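In Praise of the Slow Hand

My grandmother could not explain how to fold a fitted sheet. She would start, and get as far as "you take this corner," and then she would sigh and hand me the other end. I learned it the way she had learned it, with my hands following hers for an afternoon until they stopped needing to, and to this day I couldn't write it down for you if you paid me.

I bring her up because I have spent a good part of the past year thinking about how we teach machines to do housework, and I keep coming back to that sigh. There are two broad camps. One believes the machine should work it out alone, by trying a thing a great many times inside a computer until something like skill appears. The other believes a person should take hold of the arm, or of a set of controls that the arm copies, and simply do the job while the machine keeps a record. I belong to the second camp, a little stubbornly, and I'd like to say why, and also to own up to what bothers me about it.

I was lucky enough to be let into a project called Petuvo, which is run out of a converted shop in Revesia and is concerned entirely with laundry. I went in September meaning to stay for a morning. By the end of the week they had given me my own mug. The work was plain to look at. A person sat down, took the controls, and moved clothes from one place to another, over and over, and when the clothes had all been moved they were put back and the whole business started again. Each go was called a showing. When I arrived they had 3561 showings on the shelf, so to speak, and they talked about those the way my uncle used to talk about cords of firewood.

Now, I am not quick with my hands, and when they offered me a turn I made a mess of it. I had thought of picking up a shirt as one action. It is nothing of the kind! You come down toward the cloth, and you have to decide where the cloth really is, as opposed to where the top wrinkle of it is, and then you close, and half of what you meant to lift slides away, and you have to choose between going on with what you've got and letting go to try again. I did 36 showings in my first long sitting and I would call maybe half of them decent. The rest had dithering in them. I'd hover and back off and come in from the other side, like a man trying to parallel park with his in-laws watching.

What I wanted to know, naturally, was whether the dithering got thrown away. At Petuvo it mostly didn't, and this is where my opinion began to harden into an opinion. They kept a showing if the cloth ended up where it should, however roundabout the trip. The thinking was that a machine that has only ever seen clean grabs has no idea what to do after a bad one. It needs to have seen somebody miss and recover. I found that very moving, I have to admit, and I think it's also just good sense. Every cook I ever admired taught me more by rescuing a sauce than by making one.

The other camp will say that this is slow, and they're right. It is terribly slow. A computer can run through more imaginary shirts over lunch than I could handle in what's left of my life. But an imaginary shirt is only as floppy as somebody thought to make it, and I have yet to meet a programmer who knows as much about floppiness as a wet bath towel does. When you show a task by hand you don't have to know what you know. The knowledge comes along for free, in the tilt of the wrist and the small pause before you close.

There is a price, though, and I don't want to skip past it. A showing carries the person in it, habits and all. I always come at a thing from the left, because of an old shoulder injury, and I'd guess that somewhere in my showings there's a shoulder that doesn't quite work. One person's quirks get washed out by another's only if you have enough people, and enough kinds of people, and most projects I've read about have very few. If we're going to raise these machines by hand I'd like the hands to be of all sorts, old ones included. I'd like left-handers. I'd like somebody who has done the wash for a family of seven and has opinions.

I'd also like those people paid properly and thanked by name, which so far isn't the custom. The shelf gets a number and the people who filled it get a line at the bottom, if that.
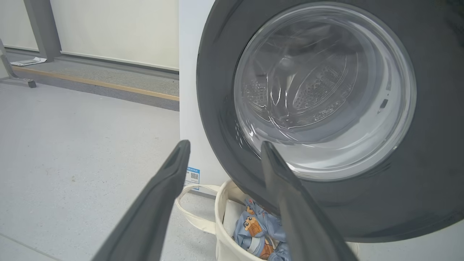

Nanami Kinoshita read an early version of this and wrote back that I had gone soft on the slow method. Her own count, she said, was 134 showings of one chore before the arm did anything she would call useful, and then the household changed its brand of basket and it was useless again. She doesn't think showing is wrong. She thinks we show too narrowly, in one room with one set of things, and then act hurt when the pupil can't manage next door.

I've turned that over a good deal, and I believe she has the better of me on the narrowness. My grandmother taught me on two sheets, both hers, both cotton, and the first time I met a jersey one I was lost for a while. But I did get there, and I got there by starting from what my hands already had. So my answer to Nanami is to carry the controls next door, and to the house after that, and to let whoever lives there do the showing with their own things in their own bad light. It will take longer. I've made my peace with longer.

They've asked me back to Revesia after the holidays, and I'm told there will be towels.

Posted 13/12/2019 | Contact | Copyright Sakamoto Letters, all rights reserved | Back to top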